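Open day at the Trurstead workshop - anyone else go?

Forum: Hobby and Small Robots > Meetups and Visits

eker_bench
Posts: 276

Went to the Trurstead open day and figured I'd write it up before I forget the details. They had the back room set up with a few arms on tables, and you could walk between them and ask questions. No sign-up needed in the end, even though the flyer said there was.

I spent most of my time at the printed arm. I've been stuck on the wrist of my own build since January, so I wanted to see how other people handle it. The demo was a pick and place, run in short rounds with a break between them. I watched 20 rounds and wrote down what happened. It missed three of them. Two were bad grabs and one was a drop on the way over. The person running it reset by hand and kept going, no fuss.

Questions for anyone who was there: did you catch what servos they use in the shoulder? I asked and then somebody started up a compressor.

lowgear
Posts: 3

I was there in the morning. Didn't get the servo model either. They told me the shoulder was the third version and the first two sagged when the arm was stretched out.

I have to say I wasn't that impressed. Three misses out of 20 on a prepared table with nobody bumping it is a lot. The Lis arm they had by the door was slower but I never saw it drop anything.

eker_bench

The Lis arm was also doing one fixed move over and over. I don't think you can compare them.

troteo_fan

Agree with eker_bench on that. Also the Lis costs a lot more than a pile of printed parts and servos. For what it is, I thought the printed one did fine.

What bothered me was the wiring. The wires loop over the long link and down to the wrist with plenty of slack. It only takes one loop catching on something. On my Troteo build I ran everything through the slot in the link and I haven't pulled a connector since.

lowgear

Running wires through a slot is how I cut through two of mine. Slack on the outside is ugly but you can see when it's rubbing.

troteo_fan

Did you put any sleeve on them?

lowgear

No. Fair point.

kestrel40

Couldn't make it, two hours each way. Was there a handout or anything written up? I'm mainly interested in the table and the lighting. My camera tracking falls apart every time the sun moves.

eker_bench

No handout, but they have put a page up on their site. Copying the part on the printed arm here so you don't have to dig for it.

--- from the Trurstead open day page ---

The printed arm on table two is our teaching arm. Everyone who joins the build group starts on it, and most of the parts have been broken and reprinted at least once. We print in whatever color is loaded, so please don't read anything into the black and red.

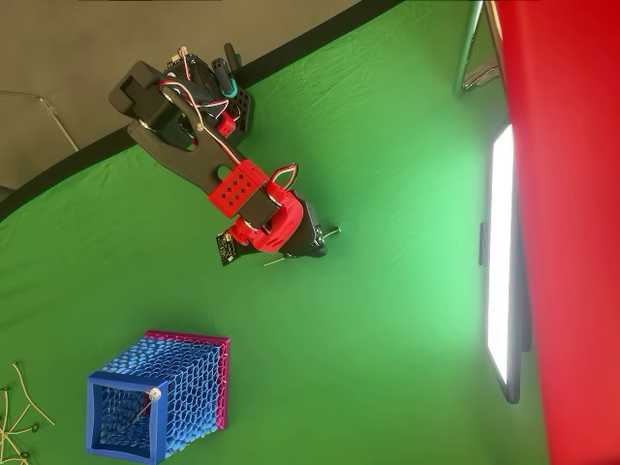

Georges Sabbagh
Build group lead, Trurstead
2023-06-05

We cover the table with green cloth and bring our own light in. The ceiling lights in the back room are uneven, and an LED panel on the table side gave us a steadier picture than anything we tried in software. Several visitors asked if the wrinkles in the cloth matter. For our purposes they don't, though we do pull it straight when the shadows get deep.

The gripper is the part we change most often. Its two thin metal rods are easy to bend and easy to replace. If you are building your own, make the wrist first and leave the gripper for last. We did it the other way and had to redo the mount.

The lattice basket is handy for practice. The open walls let you see inside from most angles, so a new operator can tell where things are without walking around the table.

Files for the wrist and joint block will be shared once we have cleaned them up.

--- end of page ---

kestrel40

Thanks, that helps. So one panel from the side and that's it? I've been using two from above and getting glare.

eker_bench

One was all I noticed. I'd try yours lower and see.

lowgear

"Once we have cleaned them up" - I've heard that from every build group I've ever visited. I'll believe it when there's a download link.

troteo_fan

They did post the base files last time. Took a while but they did it.

lowgear

OK, I missed that. Do you have the link?

troteo_fan

It's on the members page, under parts. You need an account but it's free.

On the gripper, I don't agree with leaving it for last. The weight at the end decides what the wrist has to hold. I'd at least put a dummy weight on there while you build the rest.

eker_bench

That's more or less what happened to me. I built the wrist light, then hung a heavier gripper on it, and now it droops. I'm going to tape some washers on and start over from there.

I wrote to the group about the shoulder servos. Will post the answer if I get one.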